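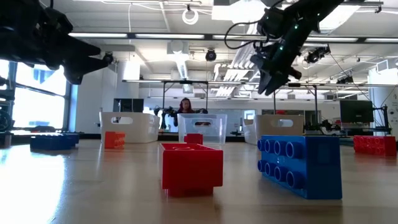 Big bricks, three bins and two robot grippers at the Drerndale bench.

I promised in March that I'd write up our house rules for sorting runs, and a few of you have been chasing me ever since (fair enough!). So let's start with the one that causes the most grumbling, the table reset.

Our old sheet said "scatter the bricks and begin". Lovely and short, and hopeless, as everyone scatters differently. I tend to put everything neatly in the middle, and a colleague at the Plistovton site flings things to the far corners. When we went back through the 1604 runs in the Wada set, you could pretty much tell who had been on shift from the starting layout alone.

The new sheet asks for a mix every time: some bricks on their sides, some upright, at least one partly behind another, and one close to a bin. Change the layout between runs, and write down anything you moved by hand once a run has begun.

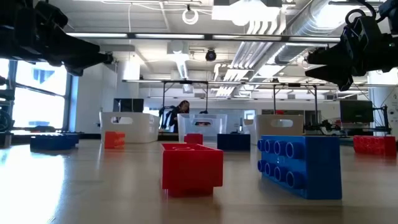
Bins are the other sore point. They stay in a row behind the bricks with the handle holes left clear, and if one gets knocked you stop, put it right and mark the run as disturbed. Please don't quietly nudge it back! I've done it myself and it made a right mess of a batch of 40.

Then there's speed. Cuvis, our logging tool, now asks for a short check every 500 runs and a proper one every 1000, with the arms stopped and hands kept off the table until the second person has said "clear" out loud. Yes, out loud, even if you're sitting next to each other.

The full sheet is pinned up by the door at both sites. Scribble on it if something doesn't work for you, and I'll collect the scribbles before the next issue.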